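Screens out, windows clean, and I can see the hedge again!

November 19, 2020

I have been putting off the windows since April. There, I said it. Every time I sat down with my coffee I looked out through a gray haze and told myself it was the weather, and then last week my neighbor Ljubica Vasić came over to borrow a ladder, looked at the kitchen window and said "oh, is it foggy out?" It was not foggy out.

So I gave the whole thing a weekend, and I have to tell you I had a great time. I know how that sounds! But there is something about window work that gets me. You start with a dull pane and a cup of warm water and an hour later the whole room feels bigger.

First, the screens. Ours are the fine gray mesh kind and they hold on to everything. Pollen, cobwebs, that fuzzy stuff that drifts over from the trees on Bridcombe Road. In the old apartment I used to take a wet rag straight to the mesh, and all I ever did was push mud into the little holes. Now I go over it dry first, with the soft brush on the vacuum, slow strokes from the top down and barely any pressure. Then a bucket of warm water with a squirt of dish soap, a soft sponge, and a rinse. I lean them up in the shower to drip, one at a time, and I leave them there until they are completely dry. (The shower looks awful afterward. Clean the shower last.)

My brother-in-law Omar Nasrallah swears by a garden hose and nothing else. He also has a hole in his screen the size of a quarter, so I'm sticking with the sponge.

Next, the tracks and corners, which is my favorite part and I will not be talked out of it. An old toothbrush, a butter knife wrapped in a rag, and the vacuum with the skinny attachment. You would not believe the grit. I found a dead wasp, a pen cap and one of those plastic tags from a bread bag. How does a bread tag get in there? Once the loose stuff is gone, a damp rag goes along the sill and up the sides, and then I do it again with a fresh rag, because the first one only moves things around.

For the glass I use white vinegar and water in a spray bottle and two cloths, one for wiping and one for drying. I've tried the blue stuff and I've tried newspaper. The cloths win. I got a pack from Karagiannis, the little hardware place by the post office, and they have been through the wash 13 times and still don't leave lint. Do the inside with side-to-side strokes and the outside up and down, so if there's a streak you know which side it's on. My mother taught me that one and I feel clever every single time.

Now the hinges. I had never paid any attention to these until one of the windows started groaning like a haunted house. The fix took 5 minutes. I wiped the old gunk off the arm, worked a little silicone spray into the joints, opened and closed the window a bunch of times and wiped off the extra. The groan is gone and I keep opening it just to enjoy the quiet. Go easy on the spray, it gets on the glass if you're sloppy, and then you get to do the glass again. Ask me how I know!

The outward-swinging ones are the best for this kind of job. With the sash pushed out I can get at the hinge arm and the edges of the frame from inside, and there's all that green right there while I work. 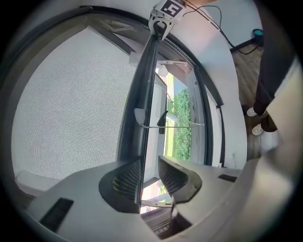 Window open, hedge on full display. Green in November!

I did a few other small things while I had the bucket out. I dabbed at a spot of old paint on the ledge (Zirden Soap, the gritty kind, took it right off), and I washed the curtains from the back room, which turned out to be cream and not beige. I had been calling them beige for years.

Still on the list: the upstairs landing window, which sticks, and the one in the laundry room, where the latch is loose and I need a longer screw. If anybody has a good way to free up a sticky sash without sanding it, please leave me a comment. Ljubica says candle wax. I'm going to try that first and I'll report back.

Oh, and for those of you who asked about the spray bottle in my last post, it's an old one from Ulden plant food, rinsed out very, very well. Label it with a marker. I didn't, the first time, and the fern got vinegar.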